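About us

Flurkulov is a small robotics workshop in Dasow. We teach grippers to handle everyday things, and most of what we know about the job comes from dropping them. Our first product, Nirent, was meant to pass an object from one gripper to another. It did, until it met anything smooth.
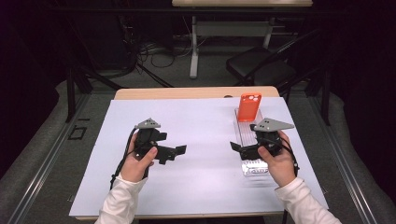 Page last changed: January

The fault that made our name (locally, and not in a good way) was a handover where both sides let go. Nirent took the first touch for a firm hold and told the giving side to open. It did this 109 times before we stopped blaming the foam pads.

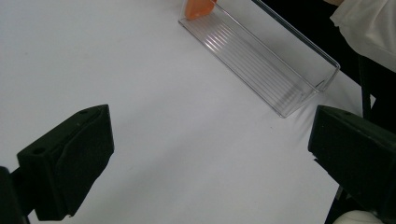

Clear ribbed tray, with the gripper wide open.

We went back to doing handovers by hand, with a tool in each hand, and wrote down every slip. Dinu, the software that came out of it, waits for 3 separate signs of grip before it agrees to anything. It is slower, and rather smug about it.
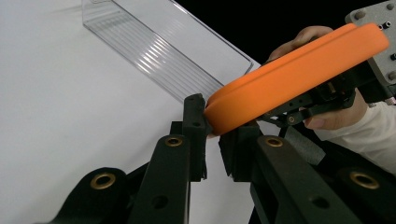 Do you still get drops?
We had 16 in our last run of 851 handovers. Each one goes in the fault log, which any customer may read, and a few have.

Anyone in the workshop can halt a run without giving a reason. The reason usually comes up at lunch.
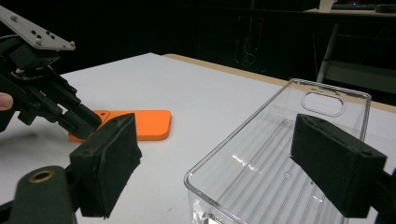 Orange piece flat on the table, tray to the right.

Visits are on Tuesday afternoons. Please bring something awkward to pick up.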